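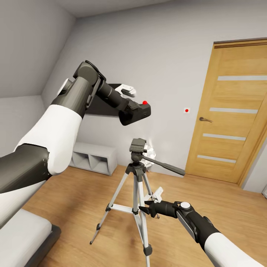
How to clear out a box room and turn it into a spare bedroom

Every house has a room where things go to be thought about later. Ours held a rowing machine, two broken lamps and the packaging for a television we no longer own. My sister then announced she was coming to stay in January, and that she would not be sleeping on the sofa again, for reasons she went into at some length.

What follows is how I did it. It took me a fortnight of evenings. A better organised person could do it in a long weekend and would be unbearable afterwards.

What you need

Strong bin bags, more than you think
Three big boxes or crates
A tape measure
Masking tape and a marker pen
Filler, sandpaper, paint and a roller
Somebody to hold the other end of things

Step 1: Empty the room completely

I know. You want to work round the wardrobe. Don't. Take everything out and put it on the landing, where the whole household will trip over it and so take an interest in how quickly you finish.

Label the crates Keep, Give Away and Tip. Do not add a fourth called Maybe. I did, and it is still in the garage.

Cables deserve a special mention. If you can't say what a cable is for, put it in a bag with the month written on it. If you haven't opened the bag in a year, out it goes. You will need one of them the week after.

Step 2: Measure before you fall in love with a bed

My room is 2,000 mm across at the narrow end, and a standard single mattress is 1,900 mm long. This sounds like plenty until you meet the skirting board, the headboard and the radiator pipe that some previous owner ran along the wall at ankle height.

Mark the bed out on the floor with masking tape. Then open the door, and any drawers or cupboards, and see what hits what. Leave yourself 600 mm on one side for getting in and out. Guests will climb over the end of a bed if they must, but they mention it at breakfast.

Step 3: Fill, sand and paint

Fill the holes, let the filler dry for as long as it says on the tub, then sand it flat. Wipe the dust off with a damp cloth. Paint the ceiling first and the walls second, and do the woodwork last.

I used two coats of a pale grey from Prodoletti, the paint shop in Druvdale, who sold me a tin called Gaete. Rhiannon Dafis behind the counter asked if I had tried a sample on the wall. I said I had. I had held the card up to the window for a bit. The colour came out fine, which has taught me nothing.

Put the second coat on in daylight. Under a bare bulb at eleven at night, everything looks covered.

Step 4: Put the furniture in, biggest first

Bed, then anything with drawers, then the small stuff. If the bed is a flat pack, build it in the room. Mine was a Sekance with 113 separate fixings, 8 of which were left over, and it has held so far.

A guest needs less than you'd expect:

A lamp they can reach lying down
A free socket near the bed
Four hooks or a short rail
A surface big enough for a glass and a book
A curtain or blind that shuts properly

Skip the decorative cushions. They spend every night on the floor.

Step 5: Sleep in it yourself

One night will do. You'll find out that the blind lets in the street light and that the boiler next door comes on at ten past five. I found both, and a slope in the floor that I fixed with a folded beer mat under one leg.

Keeping it a bedroom

The room will try to go back. It starts with a clean pile of ironing, left there just for now. I've put a hook on the landing for the ironing board and told everyone the rowing machine lives in the shed.

My sister stayed for four nights and said the bed was comfortable. She did ask where I'd put the sofa blanket, which she had always liked. It was in the garage, in Maybe.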